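3.2 Gathering the demonstrations

We started recording in January, a good while before we had settled on what the learner itself would look like, and looking back we are glad of that order, since so much of what we know about the task came from sitting with it by hand. All demonstrations were collected on the Skoster bench, a two-armed setup with a plain white tabletop, and were given by two of the authors and by Ro-un Shin, who joined us for the second half of the recording and soon became the steadiest operator of the lot (her episodes are the ones we reach for when we want to show a visitor how the task ought to go).

The task sounds simple when you say it out loud. A flat, boxy part has to be brought together with an open tray lying on the table, or taken away from it again, and we recorded both directions as separate episodes. Early on we tried to treat removal as insertion played backward, which saved us a great many hours and taught the policy some very odd manners. People slow down before a part goes in, and they hardly slow down at all when it comes out! We threw those reversed episodes away and recorded the removals properly.

Each operator was asked to work at whatever pace felt comfortable and to keep going after a fumble, so that the recoveries would be in the data too. We did not ask anyone to use both arms. Some episodes have the second arm steadying the tray, and in many others it simply waits with its gripper up while the first arm does the work. We thought for a while about dropping the idle arm from the action vector in those cases, but Musa Adeleke argued for keeping it, on the grounds that knowing when to stay out of the way is also something to be learned, and the results in Section 5 bear him out rather nicely.

Between episodes the tray was moved and turned a little by hand, without any fixed pattern. We also left the tabletop as it was, marks and all, and did not touch up the recordings afterward. Labeling was done in Clunix by Hanna Lytvynenko, who marked the start and end of every grasp. Nearly four percent of the episodes were set aside at this stage, mostly for dropped camera data. Figure 2 shows one moment from the recordings that remained.
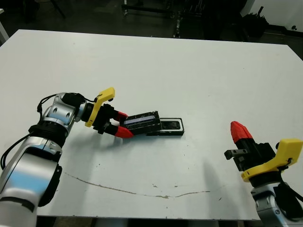 Figure 2. Head-camera view during a demonstration. The left gripper holds the part beside the tray; the right gripper is empty.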